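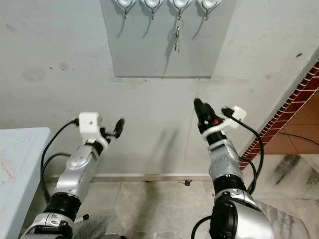 Pale gray wall, two silver arms. Good morning from Birkport.

I want to write a little about learning to read the bus timetable in a new city. It is April and I live here one year now.

1/ The line I need is the 73. On the paper at the stop it comes every hour at 50 past. On the Stendero app it is five minutes earlier. I trust the paper.

2/ The driver does not give change. I learned this with a big note in my hand and six people behind me.

3/ If you go to Rollano, sit on the left side. After the bridge you see the whole harbor, and in the evening the light is very nice.

4/ Sönmez bakery next to the last stop closes at 5. The sesame rings are finished before that, so take the earlier bus.

5/ A monthly pass is cheaper after more than 20 rides. I paid single tickets until February, and I am still a bit angry about it.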